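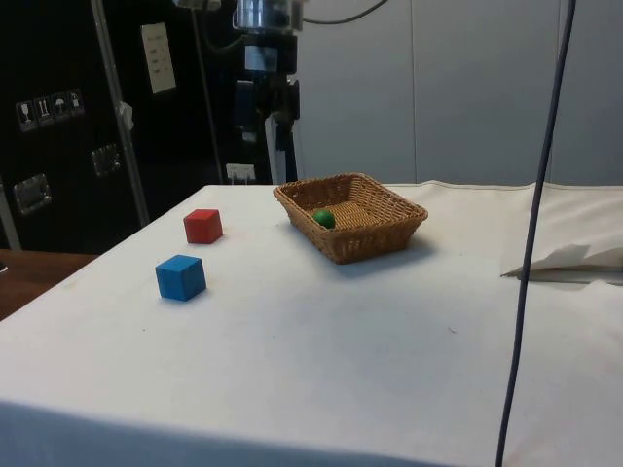
Unit 5 of the Shared Workshop Robotics course deals with the work area of a bench-mounted arm: how the table is prepared, how cables are led, and how a first set of handling exercises is laid out. Participants are expected to have completed the assembly of the arm in Unit 4 and to have had their wiring signed off by a member of the teaching staff. The exercises use small, plain objects on a white cloth, such as a red cube, a blue cube and a green ball in a wicker basket, so that attention can stay on the movement of the arm. No object used in this unit is fragile or of any value, and participants building at home may substitute whatever they have of similar size.

These notes accompany the session held at the Brukenden workshop on 11/02/2025 and replace the earlier version in full. They were prepared by Lindiwe Rampersad and checked against the current controller software by Sizwe Jacobs.

5.1 The table

The table must stand firmly on the floor and must not rock when pressed at any corner. A table that moves under the weight of a hand will move further when the arm stops suddenly, and the errors that result are easily mistaken for faults in the joints. Where the floor is uneven, place thin packing under the short leg and test again.

The surface should be covered with a plain cloth in a single pale colour. A matte fabric is preferred. Glossy coverings reflect the overhead lights and cause difficulty in Unit 6, when a camera is introduced. Small marks and specks do not matter at this stage. Wrinkles beneath the working area do matter: a fold can tip a cube or stop a ball from settling. The cloth may hang over the front edge, provided that it cannot be caught by a knee or a chair.

5.2 Cables

Cables account for more lost time in this course than any other single cause. The following rules apply to all builds in the shared workshop and are strongly advised at home.

Every cable that travels with the arm must have enough slack for the full turn of each joint. Slack should be left as one open curve. Tight coils near a joint are not permitted.

Before power is applied, the arm is to be moved by hand through its whole range, slowly, while a second person watches the cables. If any cable pulls straight, rubs against a housing or passes between two moving parts, it must be led again.

A cable that hangs freely near the table is acceptable only if the arm cannot reach it in any position. The limits set in software are not to be relied upon for this purpose.

Mains leads are kept apart from signal leads wherever the layout of the bench allows.

5.3 Safe working

The emergency stop is placed within reach of the person at the controls and outside the reach of the arm. It is tested at the start of each session by pressing it during a slow movement. A build whose stop has not been tested may not be run.

Hands are kept off the table while the arm is powered. Objects are put back in position only after the controller shows that the motors are disabled. In the shared workshop this rule has no exceptions, including for staff.

Long hair is tied back and loose sleeves are rolled. Anyone entering the bay waits at the marked line until the person at the controls has acknowledged them.

5.4 Fixing the home position

The home position is the posture to which the arm returns between exercises. It should place the gripper clear of every object and high enough for the basket to be lifted out beneath it. Participants using the Oprea controller should record the position from the joint menu and save it under their own bench number. Those using other controllers should consult the supplement issued by Anathi Motaung.

Once recorded, the position is tested by sending the arm home from several different starting points. It should arrive without passing low over the table. Should it do so, add a raised point midway and repeat the test.

5.5 Exercises

Exercise A. Place one cube in front of the arm, well away from the basket. Move the arm to a point directly over the cube, lower it, close the gripper, raise the cube a short distance and set it down in the same place. Work at the slowest speed setting. Note whether the cube has turned on release.

Exercise B. Repeat with a second cube set further back. The gap between the cubes must be wide enough for the open fingers to pass without touching the other cube. If the farther cube is approached at a slant, check the height of the wrist before altering anything else.

Exercise C. Carry each cube in turn to the basket and release it inside. The arm must clear the rim on the way in and on the way out. Participants commonly set this height with the gripper empty and forget that a held cube hangs below the fingers.

Exercise D. Remove the ball from the basket and return it. This is the hardest of the four. The ball may roll when touched, and a ball lying close to a side wall leaves little room for one of the fingers. It is permissible to begin with the ball in the middle and move it towards the wall once the simpler case is reliable.

5.6 Record sheet

Each attempt is entered on the Firdale sheet with the exercise letter, the speed setting and the result. Failed attempts are entered in the same way as successful ones. An attempt interrupted by the emergency stop is marked S and does not need to be repeated in the same session.

Completed sheets are handed to Ada Caputo before Unit 6. Participants working at home may send a clear copy to the course office.

Reading for the next unit: Jokaleck workshop manual, pages 66 to 128.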